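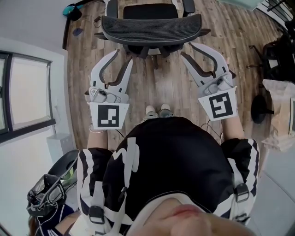 Session 4: Comparing hand-held grippers

Clilovdale Robotics Short Course, handout updated Aug 22, 2021

Okay, last time we got as far as bolting things onto arms and watching them miss. This session is the hand-held stuff, and I'll warn you now that it's my favorite part of the course, so I may go on a bit.

Everybody wears the harness and holds a gripper in each hand. You'll feel silly for five minutes and then you'll forget you have it on. Snap the buckles, pull the straps snug, and swing your arms before you start. If a cable tugs when you reach forward, re-route it now (I've lost whole recordings to a cable I figured would be fine).

What we're comparing

We have two finger designs for the same hand-held body. The Indari fingers are long and curved, and they open into a V. The Herkora fingers are shorter and stay parallel the whole way. Same trigger, same tag mount, so you can swap fingers without recalibrating the tags. You do need to redo the zero on the opening width, though! People skip this every year and then come to me with a gripper that thinks it's half open when it's shut.

My own bias, so you can correct for it: I like the curved ones. They scoop. You can be sloppy on the approach and still come away with the object. The parallel ones are fussier, but when you squeeze a flat box it stays flat, and with the curved ones it tends to pivot on you. Try both before you decide I'm wrong.

About the tags

Each gripper has a square black-and-white marker on a white plate below the hinge. The camera on your head finds that marker and works out where the gripper is and which way it's tilted. Left and right have different patterns, so please don't trade hands in the middle of a trial. The software will happily believe your arms are crossed.

Three things kill tracking, in the order I see them:
- Tilting your wrist until the tag is nearly edge-on to the camera
- Glare from a bright window landing on the plate
- Reaching so far out to the side that the tag leaves the view

The head camera has a very wide lens. It will pick up your shoes, your shirt and probably your chin, and that's normal. What I care about is that both tags are in view when your hands are in a comfortable working position. Hold the grippers out in front of you, chest height or a little lower, look down at them, and check the preview before you hit record.

The exercise

Work in pairs, one wearing, one logging, then switch.

1. Start Won (the logging program, icon on the desktop) and wait for both tag boxes to go green.
2. Stand still with both grippers open and count to 5. We use this bit to line everything up later.
3. Close and open each gripper fully, left first.
4. Do 8 pick-and-place trials with the Indari fingers. Soft sponge, flat box, marker pen, paper cup, in any order, two each.
5. Swap to the Herkora fingers, zero the width, and do the same 8 again.
6. Save, and put your initials in the file name. "test_final2" is not a name.

A drop is a drop, even if you catch it with your knee. Log it. And if you lose a tag for more than 200 milliseconds during a grasp, Won puts a red mark on the timeline. Keep the trial and note the mark, don't redo it until you get a pretty one. The May group redid all their bad trials and ended up with a data set that told us nothing about which fingers were harder to use.

For the write-up

One page. I want your drop count for each set of fingers, the number of red marks, and a paragraph on how each one felt. I really do mean felt! Was your hand tired? Did you start turning your whole body to keep the tags in view? Those notes have changed my mind about hardware more often than the numbers have.

Also tell me which fingers you'd put on the arm next session and for which object. It's fine to pick different ones for different objects. The write-up is out of 100, and 5 of those points are for a labeled sketch of your gripper at full opening with the width written on it. Easy points, bring a ruler.

Batteries go back on the charger before you leave. Fingers go in the tray, curved ones on the left.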